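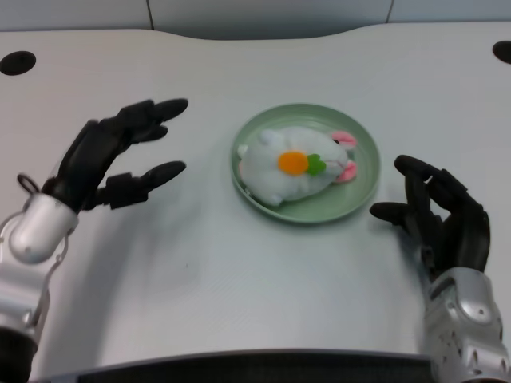
De: Secretaría Técnica, Círculo Barrios de Destilados
Para: lista general de socios y entidades colaboradoras
Fecha: 20 de julio de 2021
Asunto: Re: Dilución de las muestras y orden de servicio en la cata de aguardientes de sidra

Estimados socios:

En respuesta al mensaje que el señor Kimaro remitió a esta lista, y que se reproduce en parte más abajo, la Secretaría Técnica desea precisar varios aspectos de la cata comparada de aguardientes de sidra prevista para el mes de agosto en la sala Bremer. Se responde a la lista y no en privado por haberse recibido consultas semejantes de otras dos entidades.

> Dennis Kimaro escribió:
>
> Buenas tardes:
>
> He leído la convocatoria y tengo tres dudas que quizá compartan otros miembros.
>
> La primera se refiere al grado. Se dice que todas las muestras se servirán a 38 % vol., pero entre las inscritas hay al menos una embotellada a la fuerza de la barrica. Si se le añade agua en la propia mesa, el aguardiente llega a la copa alterado y turbio, y el jurado lo penalizará por algo ajeno al destilador. En la edición anterior ya ocurrió con el Jistumier de nueve años, que a mi juicio quedó muy por debajo de lo que merecía.
>
> La segunda: ¿se catarán juntos los aguardientes jóvenes y los envejecidos? Pasar de una barrica tostada a un aguardiente blanco y volver después a la madera me parece poco serio.
>
> La tercera es práctica. La convocatoria pide 200 ml por muestra. Con el jurado completo y una eventual segunda ronda, temo que no alcance.
>
> Agradezco de antemano la respuesta.
>
> Un cordial saludo,
> Dennis Kimaro

Se contesta por el mismo orden.

1. Sobre la reducción del grado

El señor Kimaro tiene razón en lo esencial. La adición de agua inmediatamente antes del servicio produce en muchos aguardientes de fruta una opalescencia pasajera, debida a compuestos que dejan de estar bien disueltos al bajar el contenido alcohólico, y dispersa durante un tiempo los aromas más ligeros. En la edición pasada la reducción se efectuó la misma mañana de la cata. El acta de aquella sesión recoge la observación de dos jueces sobre el aspecto del Jistumier, y la puntuación de la fase visual se resintió de ello. La clasificación no se modificará, pero la observación se ha tenido en cuenta.

En consecuencia, este año la reducción se hará con nueve días de antelación. Se empleará agua desmineralizada a la misma temperatura que el destilado, añadida en varias fracciones y con reposo entre una y otra. El grado se comprobará con alcohómetro corregido por temperatura al término del proceso y de nuevo la víspera. No se filtrará en frío ninguna muestra. Si alguna presentara turbidez tras el reposo, se hará constar en la ficha y los jueces recibirán la indicación de no puntuar la limpidez de esa copa.

Los productores que prefieran entregar la muestra ya reducida podrán hacerlo, siempre que lo declaren por escrito e indiquen el grado de origen. Las muestras embotelladas por debajo de 38 % vol. se servirán tal como lleguen.

Conviene añadir que no se admite la corrección con caramelo ni con jarabe en ninguna de las categorías. La convocatoria lo mencionaba únicamente para los aguardientes jóvenes; debe entenderse que la prohibición alcanza a todos.
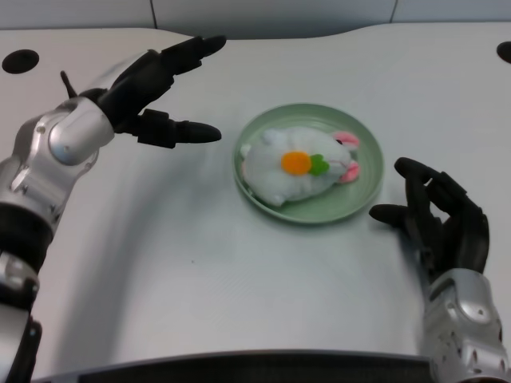 2. Sobre las series y el orden de servicio

Hay 19 muestras inscritas. Se distribuirán en tres series, con una pausa entre cada una:

Serie A: aguardientes sin paso por madera, conservados en acero o en vidrio.

Serie B: aguardientes con menos de tres años de barrica.

Serie C: aguardientes con tres o más años de barrica, con independencia del tipo de roble y del tostado.

Dentro de cada serie el orden se decidirá por sorteo, que efectuará la doctora Afaf Issa sin conocer la procedencia de las muestras. Se ha descartado la ordenación por grado de origen que se aplicó en otras ocasiones. Una vez igualado el contenido alcohólico carece de utilidad, y daba a los jueces más experimentados una pista sobre la identidad de los últimos vasos.

Las muestras de la serie A se servirán ligeramente más frescas que las restantes, a unos grados por debajo de la temperatura de la sala. Las de las series B y C, a temperatura de sala. Se utilizará en todos los casos la copa de tulipa pequeña, tapada con vidrio de reloj hasta el momento de la evaluación olfativa.

Queda una cuestión pendiente. Uno de los aguardientes inscritos ha reposado en una barrica que antes contuvo sidra dulce, y el productor solicita que se incluya en la serie A por entender que la madera, ya agotada, no aporta color ni taninos. La Secretaría se inclina por la serie B, dado que el criterio de la convocatoria es el paso por madera y no su efecto. Quien desee manifestarse al respecto puede hacerlo en esta lista.

3. Sobre el volumen de las muestras

El volumen de 200 ml se calculó para una sola ronda, con raciones de 15 ml y el jurado ordinario. La objeción del señor Kimaro es atendible en lo que toca al desempate, y también a las determinaciones de grado, que consumen una cantidad de líquido nada despreciable si se emplea la probeta habitual.

Se solicita por tanto que cada productor entregue dos frascos de 200 ml, procedentes del mismo lote y con idéntico cierre. El primero se destinará a la cata. El segundo permanecerá precintado y se abrirá únicamente en caso de empate o de defecto imputable al tapón. Los frascos no abiertos se devolverán a quien lo pida.

Para evitar diferencias de envase, los frascos Onex de vidrio ámbar con tapón de rosca pueden retirarse en la sede del Círculo. Se ruega llenarlos hasta el hombro, sin dejar una cámara de aire excesiva, y no aplicar cera ni lacre sobre el tapón. Las etiquetas provisionales deben llevar solo el nombre del productor, el lote y el grado; la Secretaría las sustituirá por un código antes de que los frascos pasen a la sala.

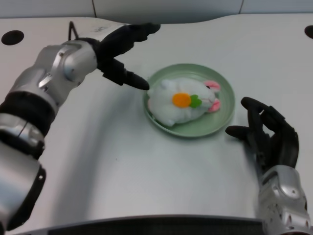 Tampoco deben adjuntarse fichas comerciales, medallas de otros certámenes ni notas de cata propias. El año pasado llegaron varias dentro de las cajas y hubo que apartarlas una por una antes de asignar los códigos. La documentación que sí se requiere es la siguiente: declaración de la materia prima, tipo de alambique, número de destilaciones, material del depósito o de la barrica y fecha de embotellado. Esa declaración se enviará por correo electrónico y no acompañará a los frascos.

En cuanto al tipo de alambique, se recuerda que la convocatoria admite tanto la doble destilación en alquitara o en alambique de cobre como la destilación continua en columna baja. Varios socios han preguntado si se premiarán por separado. No se hará así en esta edición, por ser muy desigual el número de muestras de uno y otro procedimiento, pero el dato figurará en el informe final junto a cada resultado, de modo que los interesados puedan extraer sus propias conclusiones.

4. Sobre la ficha de puntuación

Aunque el señor Kimaro no la menciona, aprovechamos este mensaje para comunicar un cambio menor. La fase olfativa se divide ahora en dos anotaciones, una con la copa en reposo y otra tras agitarla, y se suprime la casilla de «tipicidad», que cada juez interpretaba a su manera. En su lugar se pregunta si la manzana resulta reconocible y en qué forma: fresca, cocida, de compota, de orujo o de piel. Los defectos más frecuentes - picado acético, cabezas mal separadas, colas, notas de cobre o de goma - aparecen ya impresos y basta con señalarlos.

La doctora Issa dirigirá una sesión breve de calibración antes de la serie A, con dos aguardientes fuera de concurso. La asistencia es obligatoria para los jueces nuevos y muy recomendable para los demás. Se ruega a todos que no acudan con perfume y que eviten el café en la hora previa.

El texto consolidado de la convocatoria, con las modificaciones aquí expuestas, se remitirá a esta lista en los próximos días. Las inscripciones ya presentadas conservan su validez y no es preciso repetirlas; basta con completar la entrega del segundo frasco. Las observaciones sobre la asignación de la muestra reposada en barrica de sidra dulce se admitirán hasta el último día del presente mes.

Reciban un atento saludo,

Secretaría Técnica
Círculo Barrios de Destilados

--
Para responder solo al remitente, modifique el campo «Para» antes de enviar. Los mensajes con archivos adjuntos quedan retenidos hasta su revisión por la moderación de la lista.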